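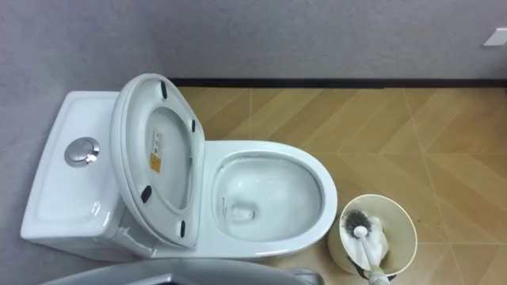 A robot that cleans bathrooms has to know how hard it is pushing. A part called a force sensor tells it. In May, the sensor on a Brovon cleaning robot failed. It kept sending the same number, 11, even when the arm pressed harder. Smooth white porcelain, like this bowl and its wide rim, can crack under too much force.

How did the robot stop? It had a second check. Its computer also measures the electric current in each motor. A motor that pushes harder uses more current. When the current stayed too high for 15 milliseconds, the computer cut the power and error code 802 came up.

The sensor was replaced. The robot now tests it every 30 minutes.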